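Arm faults out mid-pick when reaching into open PC cases, vendor blames "environment"

Kerstin Sæther
Member since April

We have a small arm with a two-finger gripper and a wrist camera, set up to pull parts out of scrapped desktop towers before they go to the shredder. Memory, loose cables, drives if the latches cooperate. The controller is a Plamero, bought through Bellinance, and I was never as impressed by the demo as my boss was.

The fault: the arm goes down into the case, gets near the cable bundle, and stops dead with error 225, "joint torque limit." Fine, except that it then does what the manual calls a compliant retract. It backs out along the path it came in on with the fingers still shut. Last time it had a wire loop between them. The loop came up, the case came up with it, and the whole tower tipped toward the person holding the side. She got her hand out. I don't want to find out how it goes the next time.

Bellinance support says the fault is "environmental" and that we should tidy the cables before each pick. If someone has to tidy the cables by hand, I don't see what the arm is for. They also offered me a firmware update with no change notes. I have not installed it.

What I've tried: lower speed (same error, slower), fresh calibration of the wrist joint, and a different set of fingers. The log shows the torque on joint 2 climbing for 9 seconds before the stop, which seems like a very long time for a safety limit to sit and think. Is this a bad sensor, a bad setting, or is the product just not up to it?

Kjell Strand

Update the firmware. We had random stops on ours and they went away after the update. Also check that the cable to the wrist is seated.

Holger Lindholm

I would not update anything until you know what it does to the limits. "The stops went away" can mean the fault was fixed, and it can also mean somebody raised the threshold. Kjell, did you compare the values before and after? If not, I wouldn't call it a fix.

To the fault itself. I doubt the sensor. A bad one usually jumps around, and you describe a steady climb. A steady climb sounds like the fingers or the wrist leaning on something that gives a little, and cables give a little. Look at the default for "contact time" in the controller settings. On the Plamero I looked after, it shipped far too long for work like this. Set it to the shortest value it will take and see whether the stop comes sooner.

The retract is the part I'd worry about. There is a setting for what the gripper does on a fault, and the choices are hold or release. Hold makes sense if you carry glass over a floor. It makes no sense with the fingers down inside a chassis. Set it to release, then test it with a junk cable clamped to the bench and everyone standing back. Don't take the menu's word for it. Mine ignored the setting until the controller had been powered off and on.

Clamp the tower, too. A person should not be the fixture. I have heard all the talk about these arms being safe to work beside, and a light arm can still pull a steel case over onto someone's wrist.

As for the approach, going for the memory slots means passing close to the bundle on a layout like this Dell:
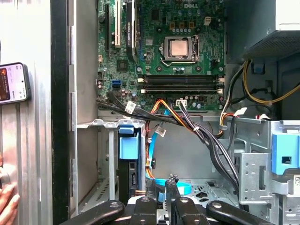 Åsmund Holmgren disagrees about leaving the setting on release for good, and says a dropped drive can wedge under the fingers and give you the same torque error on the next move. He would keep release for cable work only and make a second program with hold for the drives. He also wants to know whether the emergency stop was pressed when the case tipped, and if it was, whether the arm let go or stayed clamped.

Kerstin Sæther

It was pressed. It stayed clamped. I've changed contact time and the fault setting and we are off the live line until I've done the bench test. Bellinance has been asked, in writing, what the update changes. No reply so far.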